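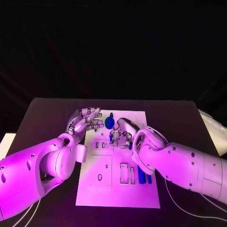 The assembly shop at Filmont makes valve blocks and small fittings for heating systems. It takes up the back half of a long building on the Trakov road, and most of the work in it is still done by people sitting at benches. The shift supervisor has been there since the place had one bench and a borrowed drill press. She agreed to talk during the afternoon changeover, on condition that we left names out, hers included.

The shop began trying two-armed robots last July, starting with what she calls the board work. Parts have to be picked up and put into the right place on a flat board, round ones and long ones, some with a knob on top.

"People think that's the easy job," she said. "It's easy for you. You don't look at your fingers when you put a peg in a hole. You feel the edge and you turn it a bit and it goes. With the arms, somebody has to work out what 'turn it a bit' means."

The company looked at simple two-finger grippers first, through a supplier called Barrientos. They were cheaper and faster on the large cylinders. The trouble came with the small pieces, which had to be presented the same way every time, and that meant a person lining them up beforehand.

"So you'd have a person feeding a machine all day. I said I wouldn't put anyone on that. I've done feeding. I did 2 years of feeding a press and I can still hear it."

The hands with fingers cost more and need more looking after. She keeps a notebook of stoppages, in pencil, and read some of it out. Cable snagged. Dropped small one. Dropped small one again. Thumb stiff, called Prisach. Prisach is the firm that services the hands, and its technician comes up from the coast, so a stiff thumb late in the morning can mean no board work until the next day.

Asked what had changed for the people on the benches, she took some time to answer.

"The sitting, mostly. We used to have 8 on board work. Same chair, same reach, 700 parts in a shift if you were quick. Wrists went, shoulders went. Now there are 2 on it and they're up and down all day, checking, clearing, bringing parts over. They complain about their feet instead."

The others moved to final assembly and testing, which was short of people anyway. One left. She says he was going to retire within the year, but she also thinks he would have stayed to the end if his bench had stayed.

"He didn't want to learn testing at his age and I didn't blame him. Management had it down as natural turnover. I wouldn't have called it that."

Pay was the longest argument. Board work had been paid partly by the piece, and the fast hands earned well from it. When they moved to testing they went on a flat hourly rate, and a few lost money the first month. The company made up the difference until the new year and then settled on a higher rate for everyone in testing. She thinks that should have been sorted out before any machine was bolted down.

"They showed us the arms before they showed us the pay. Do it the other way round. If I was telling another shop anything I'd tell them that."

There is also the matter of what the younger workers learn. Board work used to be where everyone started. A new hire spent a season on it and came away knowing every part by touch, including the ones with a burr that would leak later on. New people now go straight to testing, and she finds they can read the gauge but can't always say why a block has failed.

"I take them back to a bench now. Two weeks, by hand, before anything else. It's not in the training plan. I put it down as cleaning."

She doesn't expect the arms to get to final assembly soon. The seals are soft and the hoses never lie the same way twice. The company has asked her for a list of jobs that might go next, and she has written it with the worst ones at the top: deburring, the solvent wash, and loading the oven. She would be glad to see the solvent wash go tomorrow.

Does she like working with them? She shrugged.

"They're all right. They're slow on the small parts and they don't get bored. I get asked if I'm worried about my job. I've got more job than I had before. What I haven't got is anyone to talk to on the far side of the room, where the benches used to be. It was a loud corner, that. They had the radio."

The late shift was coming in by then, and she went to hand over the notebook.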